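우스토브, 가사·매장 잡무 자동화 수준 점검한 현장 보고서 공개
정리 작업 17종 시험… "단순 동작은 가능, 연속 작업은 아직"

2022년 6월 18일

가정 및 매장용 자동화 기술을 개발하는 우스토브(Ustov)는 집안일과 매장 잡무를 기계가 어디까지 맡을 수 있는지 점검한 현장 보고서를 공개했다고 밝혔다. 보고서에는 물건 담기, 뚜껑 여닫기, 수건 접기, 선반 채우기, 바구니 옮기기 등 작업 17종을 시험한 결과가 실렸다. 시험은 우스토브 연구실과 생활용품 매장 케레르베리(Kererberg)의 후방 작업장에서 진행됐다.

우스토브는 이번 보고서에서 성공 사례만 골라 싣지 않고 실패한 시도까지 모두 기록했다. 작업마다 같은 조건에서 시도를 반복했으며 전체 시도 횟수는 800회다. 사람이 중간에 물건 위치를 바로잡거나 장비를 멈춘 경우는 성공으로 계산하지 않았다.

결과는 작업에 따라 크게 갈렸다. 모양이 일정하고 단단한 물건을 집어 정해진 자리에 놓는 작업은 대체로 안정적이었다. 수건이나 비닐 포장처럼 형태가 변하는 물건에서는 성적이 뚜렷하게 떨어졌다. 전체 시도 가운데 사람의 도움 없이 끝까지 마친 비율은 70%였다. 다만 이 수치는 한 가지 동작만 따로 떼어 시험했을 때의 값이며, 여러 동작을 이어서 하는 작업에는 적용할 수 없다고 보고서는 적었다.

연구 책임자인 페르민 메디나는 "상자를 여는 동작, 물건을 넣는 동작, 뚜껑을 닫는 동작은 따로 시키면 대부분 해낸다"며 "세 동작을 이어 붙이면 앞 단계에서 생긴 작은 오차가 뒤로 넘어가고, 마지막에 걸쇠를 채우지 못하는 일이 잦다"고 설명했다.
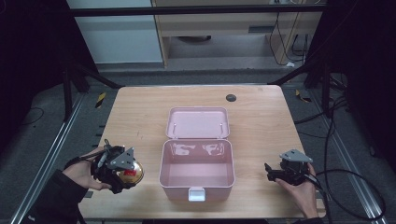 보고서가 가장 많은 분량을 할애한 부분은 양손 작업이다. 사람은 한 손으로 용기를 누르고 다른 손으로 뚜껑을 잡는 일을 의식하지 않고 한다. 기계에서는 두 손의 힘과 순서를 함께 맞춰야 한다. 가벼운 플라스틱 용기는 한쪽에서 조금만 세게 밀어도 작업대 위에서 미끄러졌고, 걸쇠처럼 작은 부품은 손가락 끝의 위치가 조금만 어긋나도 걸리지 않았다. 우스토브는 양손 작업의 기초 자료로 사람이 손에 그리퍼를 쥐고 직접 수행한 동작을 활용하고 있다.

데이터 수집을 맡은 텔마 우엔추만은 "맨손으로 하면 쉬운 일도 그리퍼를 쥐고 해 보면 어디가 어려운지 바로 드러난다"며 "수집 담당자들도 처음에는 걸쇠 하나를 여는 데 여러 번 손을 고쳐 잡는다"고 말했다. 수집 과정에서는 같은 용기라도 놓는 방향과 위치를 바꿔 가며 동작을 되풀이한다.

매장 시험에서는 다른 종류의 문제가 나타났다. 케레르베리의 후방 작업장은 입고 물량에 따라 통로 폭이 달라지고, 같은 상품이라도 포장이 바뀌는 경우가 있다. 선반에 상품을 채우는 작업은 연구실 결과보다 느렸으며, 직원이 옆을 지나갈 때마다 장비가 안전을 위해 정지했다. 빈 바구니를 모아 정해진 곳에 쌓는 작업은 매장에서도 비교적 안정적이었다.

케레르베리의 매장 운영 담당 오르텐시아 인사우랄데는 "지금 단계에서 직원 한 사람의 일을 통째로 맡기기는 어렵다"며 "영업 종료 후 바구니 정리처럼 범위가 분명한 일이라면 써 볼 만하다고 판단했다"고 밝혔다. 이어 "속도는 느려도 괜찮지만, 멈췄을 때 직원이 바로 다시 작동시킬 수 있어야 한다"고 덧붙였다.

가정용 제품의 출시 시기에 대해 우스토브는 일정을 제시하지 않았다. 가정은 집마다 가구 배치와 수납용품이 다르고 어린이나 반려동물이 있을 수 있어 매장보다 조건이 까다롭다는 것이 회사의 판단이다. 보고서는 현재 기술로 가정에서 시도할 수 있는 일을 작업대 위에서 끝나는 단순 정리로 한정했다. 설거지와 빨래 개기는 사람의 감독 없이 맡길 수 없는 작업으로 분류했다.

우스토브는 오는 7월부터 케레르베리 매장 2곳에서 바구니 정리 작업을 시범 운영할 계획이다. 시범 운영에는 우스토브의 작업 관리 소프트웨어 드라모라(Dramora)가 사용되며, 장비가 멈춘 시각과 원인, 직원이 개입한 내용이 함께 기록된다. 수납 용기를 여닫는 작업은 이번 시범 운영에서 제외하고 연구실 시험을 계속한다.

보고서 전문은 우스토브 홈페이지의 자료실에서 내려받을 수 있다. 작업별 시험 조건과 실패 유형을 정리한 표는 부록에 수록됐다.

우스토브 소개
우스토브는 가정과 소규모 매장에서 쓰는 정리·운반 자동화 장비와 관련 소프트웨어를 개발하는 기업이다.

언론 문의
우스토브 홍보팀 호세피나 피게로아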